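4.3 Washing quilts, throws and printed bedding

Use the Bulky cycle on the Brillik washer for patchwork quilts, children's blankets and other printed cotton items. Do not use it for down comforters (see section 4.5).

1. Check the care label. If the label says hand wash only, use the Delicate cycle.
2. Test dark or red prints for color. Dampen a corner, press a white cloth against it for 30 seconds and look for dye on the cloth.
3. Close zippers and tie any loose ribbons. Mend open seams before washing.
4. Place the item in the drum in loose folds. Do not wrap it around the center post. The drum should be no more than two-thirds full.
5. Add detergent to the left-hand drawer. Use half the normal amount for items that have never been washed.
6. Turn the dial to Bulky and set the temperature to 30 °C. Plain white cotton may be washed at 40 °C.
7. Press Start. The door locks after a few seconds and the display shows the time left.

Note: The cycle takes about 40 minutes. The time shown may change while the machine balances the load.

Note: If the display shows E14, the load has bunched to one side. Press Pause, wait for the door to unlock, spread the item out and press Start again.

CAUTION: Do not wash rubber-backed blankets or mats. The backing can break up and block the drain pump.

CAUTION: Do not use chlorine bleach on printed fabric.

Drying

8. Remove the item as soon as the cycle ends. Red dye can mark lighter panels if the fabric is left folded while damp.
9. Shake it out and hang it over two lines, printed side down and out of direct sun.
10. Fold only when the filling is fully dry. Feel along the seams and in the corners, where moisture stays longest.
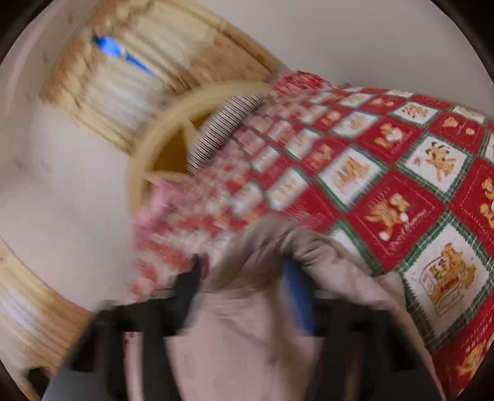
If the filling has formed lumps, work them apart by hand and run the Rinse and Spin program once more before drying again.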